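Ticket 210: Postal vote applications missing from ward export
Opened: 2019-08-13
Reported by: Hala Belhaj, Clestcombe elections desk
Assigned to: Anas Bennani
Priority: 2
Status: awaiting confirmation

The register export for Lonside ward lists 87 fewer postal voters than the on-screen total. All other wards in the Clestcombe by-election match. The file goes to the printer as CSV, so the difference has to be cleared before ballot packs are ordered.

Steps tried: export repeated from a second workstation, same result. Filter set to "all statuses", same result. Cache cleared, no change.

Bennani: Checked the export log. The missing rows all have a polling district code ending in a space. These came in with the boundary change loaded in May. The screen view trims the code before matching and the export does not.
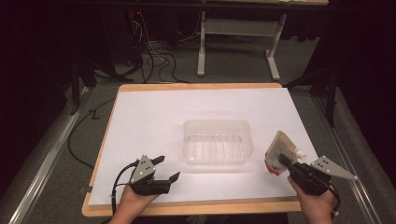 Marwa Farouk wrote that the candidates' agents had already been given the Lonside list on the strength of the old export, and asked whether they would need a fresh copy or only the missing names.

Bennani: Full copy, please. The row order changes after the fix, so a supplement would not line up with the marked register.

Trim applied to district codes in the test copy. Export rerun, totals agree. Same correction run on live. 11 rows were also flagged for a blank signature date; these are a separate fault and have been moved to their own ticket.

Outstanding: Belhaj to compare the live export with the paper application forms and confirm. Do not send the file to the printer until this is done.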